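Zurken Folding Craft Table, White

I've been selling tables from our shop in Uststead for 14 years now, and the Zurken is the one I end up talking about most. It's big, it's white and it doesn't wobble when you lean on it with both elbows, which I do a lot. 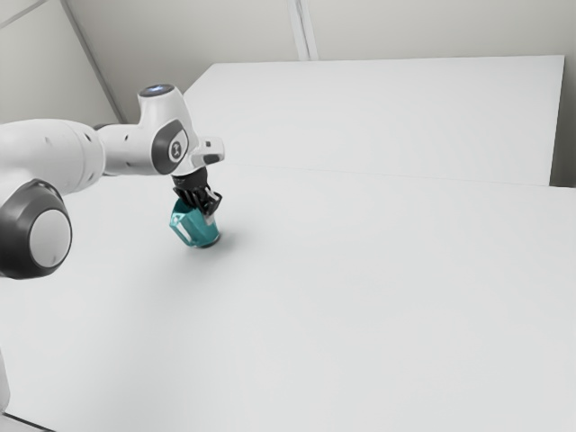
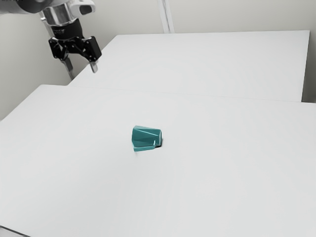 White tabletops, small teal object.

PRODUCT DETAILS

I'll start with the top, as everyone asks. It wipes clean with a damp cloth and a drop of washing-up liquid. Felt tip needs a bit more elbow grease, and I'd keep hair dye well away from it (ask me how I know!). Please don't use scouring pads, they dull the finish and I can't swap it for you after that.

The table is 700 mm deep, so two will go back to back if you want a proper cutting space for curtains or quilts. I've got a pair at home set up like that and they haven't been folded since October — my poor dining room.

Legs come in two heights. The standard ones suit most chairs, and the Clillelis legs are 200 mm taller for people who'd sooner stand while they work. You can order those later on if you change your mind.

It also comes in Tufa, a warm sandy grey that hides dust far better than the white does. I love it, but stock is patchy, so drop me a line before you order.

Delivery takes around 3 weeks. The driver will bring it to your front door but not up the stairs, so do have a friend handy — it's a heavy old thing in its box.

Page updated Sunday, April 14, 2019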